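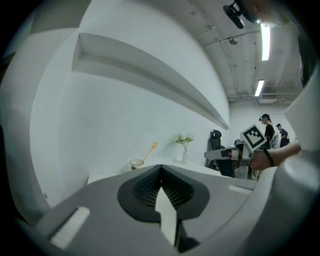
Huvley's 'calm desk' refit: 434 desks, one vase each

Office furnisher Huvley says it has finished fitting out two floors for Dernomley, and it would like everyone to know how calm they are. The package covers white desks, mesh-backed chairs and a promise of "restored focus" that the company has yet to back with any numbers.
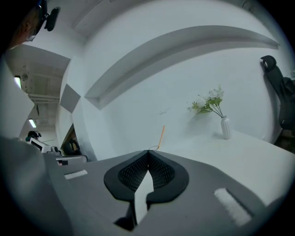
Huvley calls the look its Troltitz line. The brochure talks about bringing nature indoors, a large claim for what comes with the desk. The flowers are artificial, white with green leaves, in a small ribbed vase against a white wall. They won't need watering – that much can be granted.
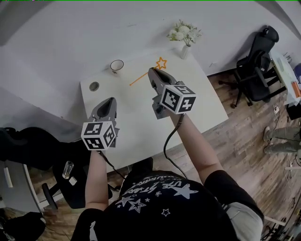
Storage is the weaker point. Staff were told clear surfaces would follow from good design, and a mostly bare desk with a small clear cup in the far corner does look tidy. Whether it stays so by October is another matter. The order runs to 434 desks, and drawers are extra.

Dernomley has not said what it paid. A second phase, at its Chin office, is due to open on a Sunday.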